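Speaker notes: Water hardness and limescale in domestic taps
Tuesday, August 12, 2025
Slides on the left screen, notes for speaker only. Do not read the slide titles aloud.

Slide 1. Title. Wait for the doors to close. Say that the talk covers hard water from the service pipe to the tap outlet, and that boilers are left for the second session.

Slide 2. Where the scale forms.

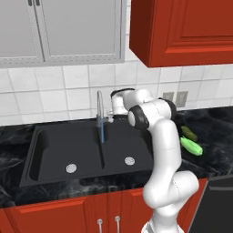
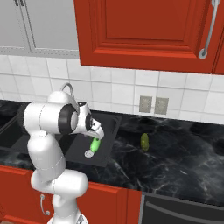
Scale is mostly calcium carbonate. It comes out of solution when hard water is heated, when it loses carbon dioxide to the air, or when it evaporates and leaves its minerals behind. In a kitchen the third route does most of the visible damage. On a black sink, such as the one in both pictures, a dried droplet leaves a pale ring that would hardly show on white ceramic. The chrome gooseneck faucet in the first picture is the other usual site: water held in the spout after closing drips or dries at the outlet, and the deposit builds from there. Use the word "tap" from this point on.

Slide 3. Units. Hardness is given throughout as milligrams per litre of calcium carbonate. If asked, one German degree is 17.8 mg/l and one French degree is 10 mg/l. Do not use Clark degrees. They are on the handout.

Slide 4. The Lendon supply. Sample drawn from the cold kitchen tap after flushing: 356 mg/l. Classed as very hard. Point out that the borehole is in chalk and that the figure is for total hardness, with temporary and permanent hardness added together. Only the temporary part is removed by boiling. The Millet supply is upland surface water and is soft; it appears on the chart for comparison and needs no discussion.

Slide 5. Aerators. Explain the construction: housing, mesh, flow insert, washer. Deposits narrow the openings in the mesh first. The user notices a jet going sideways well before noticing a loss of flow. Method for cleaning: unscrew, separate the parts, soak in citric acid solution, rinse, refit with the washer flat. Warn against leaving chrome plate in strong acid. Where the plating is already pitted, the acid reaches the metal beneath and the pits spread.

Pass the Sundano sample housing to the front row here. Ask for it back.

Slide 6. Ceramic disc cartridges. A cartridge has 2 discs, one fixed and one turning. Grit and scale score the faces and the tap begins to weep. Stiff operation comes earlier and is normally a sign that the grease has washed out. Replacement is by matching spline count and body length. Kustov cartridges are shown in the cutaway only because the drawing was clear. No recommendation is intended.

Slide 7. Softening by ion exchange. Calcium and magnesium are exchanged for sodium. Regeneration with brine. State that a separate unsoftened drinking tap is commonly fitted. Expect a question on magnetic conditioners. Answer: published results are mixed, hardness as measured does not change, and the talk does not cover them further.

Slide 8. Maintenance table. Leave it up for almost 2 minutes. People copy it down.

Slide 9. Questions. If there are none, go back to slide 5 and show how the washer is seated. Spare handouts are in the blue folder. The projector remote has to go back to the desk before lunch.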